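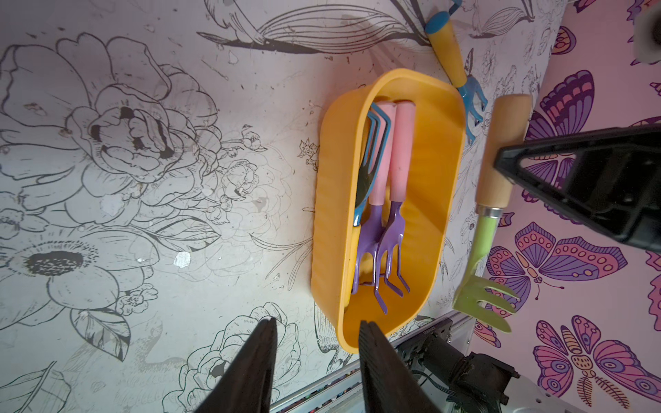 I keep hearing that we should buy the second arm in January and worry about fingertips later. Please, no! Our Okdale budget had 14 lines for the arm and its mounts, and one lonely line for grippers: $105. Then we asked it to sort garden hand tools (forks, rakes, a trowel) and spent $1,180 more on fingers from Wendt. Price the stuff that touches the work first, I say, and let the arm have whatever money is left over.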